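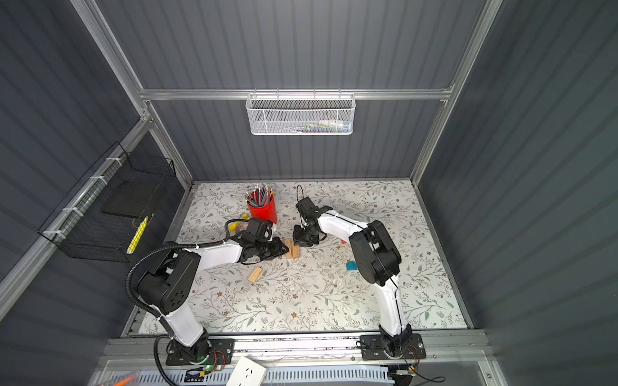
Teaching by hand at the Budby bench went to a fixed weekly slot in February, and Wednesday mornings are now full. Eun-seong Yoo runs the sessions. Each person gets 14 tries at one task before swapping out, and the current task is wood blocks, with the two grippers facing each other across an upright one and the colored pencils left standing in their red cup behind. Leave the cup where it is between tries.

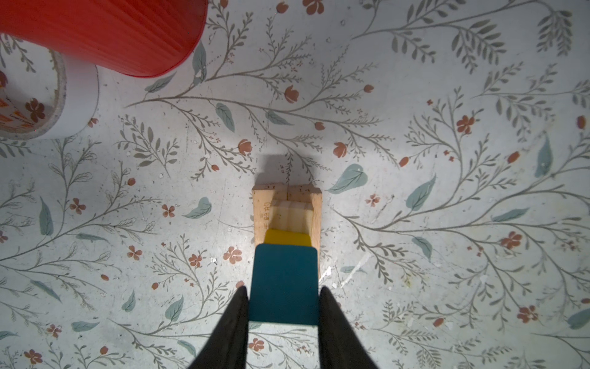
We keep a try only if the operator moved at a steady pace from start to finish. Long pauses get copied by the robot later - it learns to stop and wait in the same spots. If you need to think, think before you start recording.

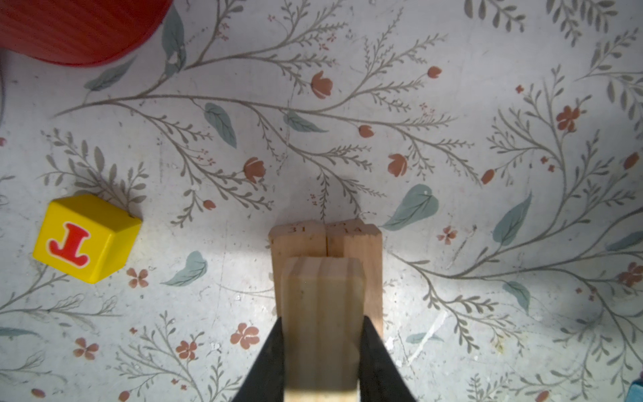 Do I need to have driven the arms before?

Most people who sign up haven't. Eun-seong gives a short practice run first, and those tries are thrown away.

The count so far is 91 kept tries, with 51 of them from the morning group. The goal for the Cetell project is 1,000, so we need more people on the list, mainly left-handers and anyone who can stay past lunch.

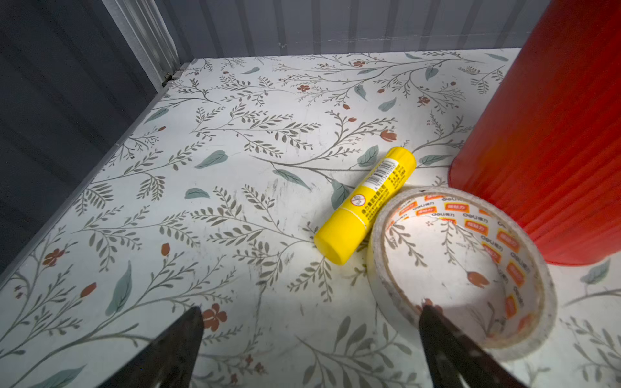 Small corrections are fine to leave in. If a grip is off and you back out and try again, keep recording and finish the task. Drops should be marked in the log with the try number - please write clearly. The sign-up sheet is on the Brostell shared drive.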